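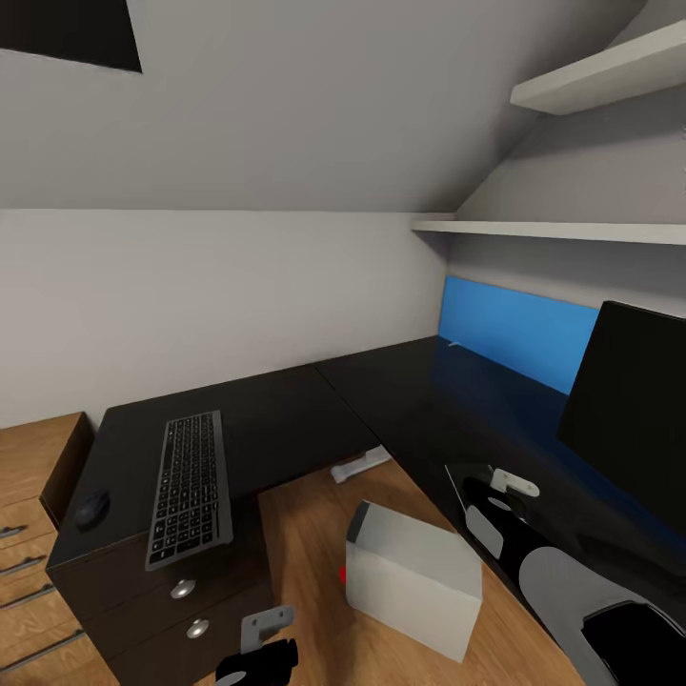 Can a robot really look after itself?

Adverts love to say that robots never need a rest. Don't believe it too quickly. A two-armed machine like the Carora has to be set up by people, and people have to keep checking it.

First comes the computer practice. The arms try their jobs in a pretend room, drawn by a computer, with a desk and a keyboard to reach around. The makers in Hernham say theirs did 2,637 practice runs. That sounds like a lot! But were they hard ones? A big number can't tell you. 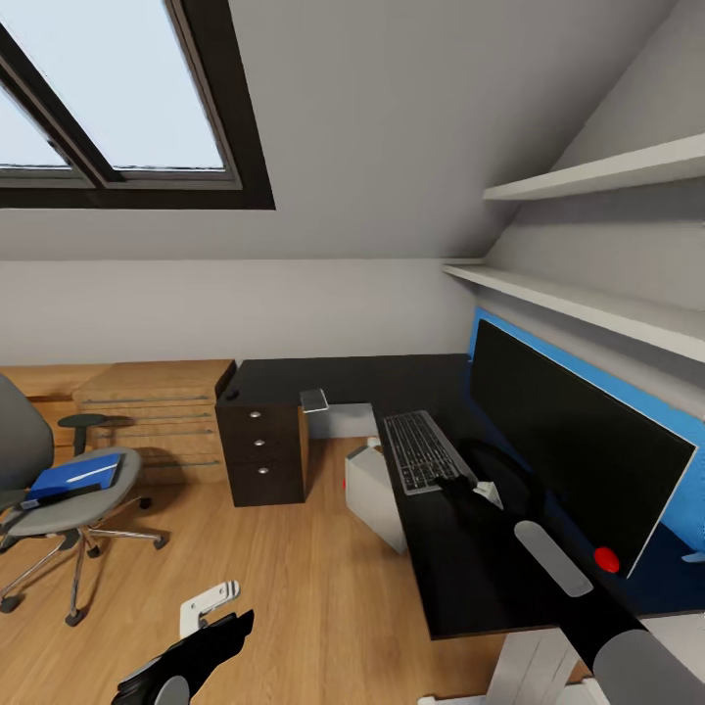 Next, somebody has to check the grippers, which are the robot's hands. Are both lined up? Does each one stop where it was told to? If a gripper is even a little bit out, it may bump the desk or miss the keyboard -- and the robot may not notice.

Then the joints need looking at, every 200 hours of work. Screws get tightened and worn parts are swapped.

So when someone tells you a robot works "all by itself", ask who tightens the screws.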